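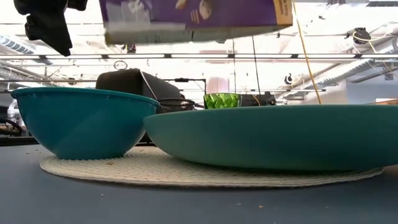 Most of the mess at the breakfast table comes from the last inch of the box, Yutong Fan told the Haselley kitchen session, and a wider bowl does less about it than people expect. The remark opened a two-hour discussion on serving dry boxed foods at shared tables, and much of what followed was spent testing it.

The session was held by the Haselley Home Skills Center as part of its tableware series. Earlier meetings covered drying racks and shelf spacing. The subject was the path between an open box and a bowl: how high to hold the box, what shape of bowl to put under it, and what to put under the bowl.

Kofi Ansah, who runs the series, set two bowl shapes against each other. One was a mixing bowl with a rolled rim and a narrow base. The other was a wide, shallow serving bowl with a nearly straight edge. A round woven placemat was used under both. Pieces that landed outside the bowl were swept up and weighed after each pour.

The shallow bowl gave the larger target but also the larger bounce. Dry pieces dropped from a height hit the low floor of the bowl and some carried over the side. In the deep bowl the same pieces struck the wall, lost speed and slid to the bottom. With the box held 3 inches above the rim, the difference between the bowls was too small to weigh on the center's scale. With the box held 8 inches above, the shallow bowl lost more on every pour.

Fill level changed the result. Once the shallow bowl had a layer of food across the bottom, the bounce mostly stopped. The deep bowl kept its advantage until it was nearly two-thirds full, after which pieces began to roll off the heap and over the rim. Ansah's advice to the group was to pour in two stages with either shape and to level the contents by hand or with a spoon in between.

The box itself drew more comment than the bowls. Cardboard boxes with an inner bag tend to release food in bursts, particularly when the bag has been torn down one side. The bag folds inward, holds the food back, then lets go. Cutting the bag straight across and folding it outward over the cardboard gave a steadier flow in every pour the group tried. Tapping the side of a tilted box made the bursts worse.

Fine crumbs behave differently from whole pieces. They settle to the bottom of the box in transport and come out last, and they spread wider on the way down. This was the point behind Fan's comment. A 32-ounce measure of whole pieces left little on the table, while the final portion of the same box left a scatter of flakes and dust on the mat and past its edge. Sifting the last portion through a coarse strainer removed most of it. Fan keeps the sifted crumbs for topping baked fruit.

Opinion on placemats was divided. A braided mat holds a bowl steady and keeps small pieces from rolling, but the rows catch crumbs and have to be shaken out. A smooth mat wipes clean in one pass, and round pieces travel straight across it to the floor. Lama Haddadin argued for the woven type on the grounds that shaking a mat over a sink takes less time than sweeping under a table. Kwame Abubakari preferred a rimmed tray and no mat at all, which the group did not test.

The position of the two bowls was also looked at. When they stand close together on a single mat, with the rims overlapping as seen from the side, a pour into one can throw pieces into the other. That is harmless if both are getting the same food. For mixed service, such as crackers in one bowl and sweetened cereal in the other, the center's handout now recommends a hand's width between rims, or a separate mat for each.

Esi Wumbei asked whether rim shape mattered apart from depth. The group could not say. The rolled rim seemed to turn some pieces back into the bowl, but no straight-sided deep bowl was on hand for comparison. Ansah intends to borrow one for the next meeting - the Wallano housewares store has agreed to lend several - and to repeat the pours with the same scale and the same measure.

Color came up briefly at the end. Tan and brown crumbs are easy to see on a blue or gray tabletop and easy to miss on wood or on a cream mat. The handout suggests wiping the table first and the mat second, so that anything shaken loose from the weave is not left behind on a surface already thought to be clean. Readers may notice that this contradicts the August handout on table care, which gave the opposite order. The August version has been withdrawn.

Copies of the new handout are at the front desk of the center and at the Zavala branch library. The next session, on bowls with straight and rolled rims, is open to anyone who signs up at the desk. Attendees are asked to bring one unopened box of dry food.

Filed under: Kitchen & Table > Serving

Home | Local | Kitchen & Table | Storage | Notices | Contact

Recent items
Drying racks: slot width and plate size
Shelf spacing for tall boxes, second session
Tandance canister lids recalled for fit
Zavala branch library adds kitchen tool loans
Which strainers clog, and with what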